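Office Robots Get a Rulebook, and It Starts With the Cupboards

Rastach, which runs two-armed robots in offices on three floors, has published house rules for letting them near the furniture. The document is 13 pages long. The rule about shutting doors takes up four of them.

Under the new text, which takes effect in August, a cabinet door may be opened only when a person is standing on the same floor with a clear line of sight. A door left open counts as an incident. "We had 11 of those in one week," said Nesma Bouzid, who edited the rules. "Nine were people."
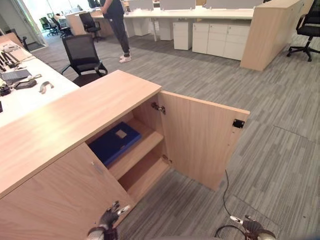

A two-armed robot at a cabinet with one door open and a folder or document box on the shelf.

Cables get a section of their own. Paper gets a shorter one: robots may move a folder but may not open it, a privilege the authors reserve for staff, who by most accounts seldom use it.

Moataz Ashour, a safety reviewer at Görtz, called the rules sensible and asked why chairs were left out. Chairs, Bouzid said, are in the next edition. A working group has been discussing them since spring and has agreed on what a chair is.

Firms that want to adopt the rules can do so for free. The printed binder costs extra and should be kept in a closed cabinet, according to page 2.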